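8 April 2022
Notebook, bench 4, Triltenwood workshop

Continued the hide glue tests for the Roltmont chair. Yesterday's batch had gone stringy overnight, so I threw it out and started fresh with the dry granules from the tin marked 2101. Soaked in cold water until the grains had swelled and gone soft all the way through, then into the double pot. Kept the water jacket just under 60 C the whole morning. İlker's cooking thermometer reads high compared with the bench one, so I went by the bench one.

Glue ran off the brush in a steady stream and then broke into drops at the end. That is the consistency I had in the first test, before I added the extra water. Wrote the water ratio on the lid in pencil and will not change it again until the chair is done.

Test joints. Cut more beech offcuts for sample tenons, same stock as before, and planed the cheeks to a snug push fit. Warmed half of them on the radiator shelf first and left the other half at room temperature. Open time on the cold pieces was too short. The glue skinned over while I was still lining up the shoulder, and one of those had to be knocked apart and cleaned. The warmed pieces went together easily and I had time to square them. All of them are in clamps until tomorrow and get broken in the vise after that. Want to see torn wood on the cheeks, not a clean glue face.

Hacer asked whether we should just use liquid hide glue from a bottle for the back splat. I would keep it for the corner blocks only. The bottle we have has no date on it that I can read, and the drop I left on glass was still tacky after lunch. If she wants the longer open time we can order a new bottle from Gezer and test that one properly. Salt or urea in the hot glue would be the other way. Anoma has done it with urea and has her numbers in the green book, look there before trying it.

Chair itself. Front left leg is still loose at the side rail. Got the joint apart with warm water and a thin palette knife, slowly, adding water with a syringe and waiting between rounds. Old glue came off as brown jelly. Underneath it is a patch of something white and hard that does not soften, most likely PVA from an earlier repair. Scraped what I could reach. The hide glue will not hold over it, so the rest has to come off before anything else happens to that joint.

The rear stretcher is sound. Left it alone.

Seat rail has a split running from the mortise toward the front. It closes with hand pressure. Worked thin glue in with a strip of paper, then clamped with waxed cauls. Wiped down with a damp rag.

Measurements for the replacement corner block are on the drawing in the folder. I took them with the steel rule where I could and the tape for the diagonals. Diagonals are out by 2 mm, and I am not going to pull the frame square to fix that. The seat was upholstered to the frame as it is and the old tack line follows it. 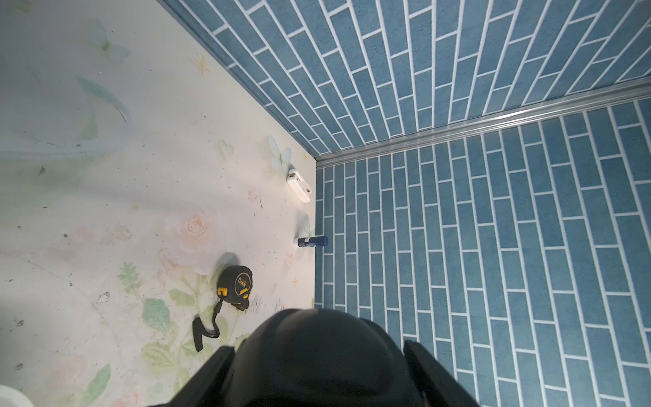
Corner, floral print on the left and blue brick pattern on the right.

Juwita came by with fabric questions. The owner wants the seat covered in something close to the scraps under the old webbing. Those are a plain wool, faded, with no pattern left that either of us could make out. She will send a piece to Atenport and ask what they have near it in color. Told her not to let them cut anything until the frame is glued. The new webbing can wait as well.

She also thinks the black horsehair is good enough to use again if it is washed and teased out. It smells, but it is springy. Bagged it and put it on the upper rack with the job number on the tag.

Cleanup. Put the short clamps back on the rail, pads facing out. The two with bent screws are on Yiğit's bench for him to look at. Please do not put them back in with the others. Glue pot is off and covered. Whoever opens up tomorrow can turn it on to low, the glue in it is good for one more day and after that it goes in the trash.
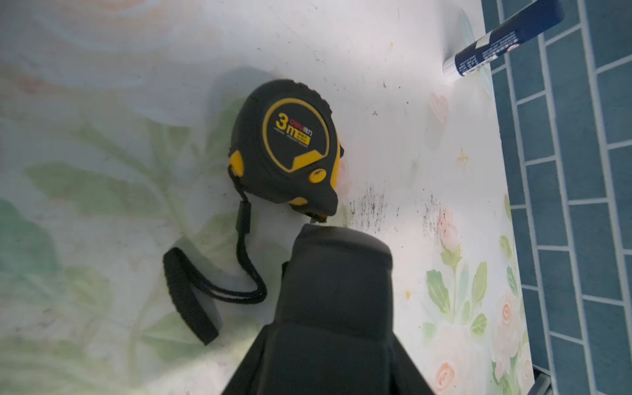 3 m Deli pocket tape, on its side.

To do:
Break the sample joints, write down which ones tore wood.
Get the white glue off the front left tenon. Try warm vinegar on an offcut first – not on the chair.
Check the split in the seat rail once the clamps are off.
Cut corner block from the old beech board, grain the same way as the original.
Ask Anoma about the urea.
Write to the owner with a new date. I had said end of the month, but with the upholstery still open I would say June.

One note on the finish. There is shellac under the dark wax, it softened with alcohol on the inside of the back rail. Did the test spot only, no bigger than a fingertip. Keep alcohol away from the show faces.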